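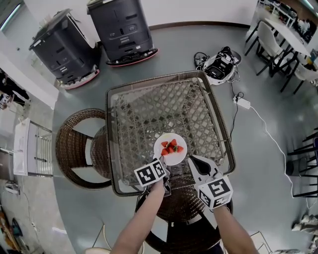
How to Clean and Care for Wicker Furniture

Wicker is easy to live with if you keep the dust out of the weave. Once dirt packs into the gaps it holds moisture, and then you are dealing with mildew and loose strands instead of a ten-minute wipe-down. The steps below work for chairs, stools, small tables and baskets. Set aside a morning for a full set, plus drying time.

Find out what you have

Wicker is the name of the weave and can be made of several materials. Rattan, willow and reed are natural and do not like to be soaked. Resin wicker is plastic and can take a garden hose. Turn the piece over and look at the cut ends underneath. Natural strands look fibrous and slightly uneven, and the color often changes toward the middle. Resin strands are smooth and the same color all the way through. Paper wicker, found on some older pieces, is twisted paper around a wire. Keep water away from it and use only a dry brush.

What you need

A vacuum with a soft brush attachment
A clean, dry paintbrush, 2 inches wide
An old toothbrush
Mild dish soap
Two buckets of lukewarm water
Several cotton cloths
White vinegar, if there is mildew
Boiled linseed oil, for unpainted natural wicker only

Step 1. Take off everything loose

Remove cushions, covers and glass tops. Glass is heavier than it looks, so have a second person on the other side, and lift it straight up. Stand it on a folded towel against a wall where it won't be kicked. If there are clear plastic bumpers between the glass and the weave, put them in a cup so they don't get lost.

Step 2. Vacuum

Go over the whole piece with the brush attachment, first along the strands and then across them. Turn it upside down and do the underside too. A surprising amount comes out of chair seats. Use the dry paintbrush to push out whatever the vacuum leaves behind, then vacuum again.

Step 3. Wash

Put a small squirt of dish soap in one bucket and leave the other plain. For natural wicker, wring the cloth until it no longer drips and wipe a section at a time. Use the toothbrush on the joints and the wrapped parts of the legs. Go over each section with a cloth wrung out in plain water before you move on to the next. Resin wicker can be washed with a wet sponge and rinsed with the hose on a gentle setting.

For mildew, mix one part white vinegar with four parts water and dab it on with the toothbrush. Leave it for 9 minutes and wipe it off with plain water. Try it on a hidden spot first, especially on stained or painted pieces. Do this outdoors if you can.

Step 4. Dry

Stand the furniture in the shade with air moving around it. A fan helps. Natural wicker needs at least a full day, and nobody should sit on it before then or the seat will stretch and sag. Direct sun dries the outside too fast and can make the strands split.

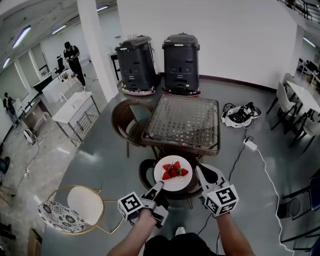
Wicker seating and a glass-topped table

Step 5. Fix loose ends

Look for strands that have popped out. Dampen the end with a wet cloth for a few minutes until it bends, tuck it back under its neighbor and hold it with a drop of wood glue and a clothespin. Leave the clothespin on overnight. If a strand is broken in the middle of a seat, don't glue it – have it rewoven. Rüdiger Rothe, who repairs chairs in Kirkville, asks for a photo of the underside before he quotes a price, so take one while the piece is turned over.

Step 6. Oil

Unpainted natural wicker that looks dull or creaks a lot can be oiled. Brush on a thin coat of boiled linseed oil, wait 15 minutes, and wipe off all you can with a dry cloth. Let it dry completely before anyone uses it. Spread the oily rags flat outdoors to dry, away from anything that burns. Crumpled oily rags can catch fire on their own. Skip this step for resin, paper or painted wicker.

Step 7. Put the glass back

Clean both sides of the glass while it is off, as the bottom is hard to reach later. Dry it well. Set the bumpers in place, lower the glass and check that it doesn't rock. If it does, move a bumper rather than wedging paper under a corner.

How often

Vacuum every couple of weeks and wash twice a year. Porch furniture should come inside by December in cold areas. Store it off the floor under a cotton sheet – plastic traps damp.

Last updated 2024-02-26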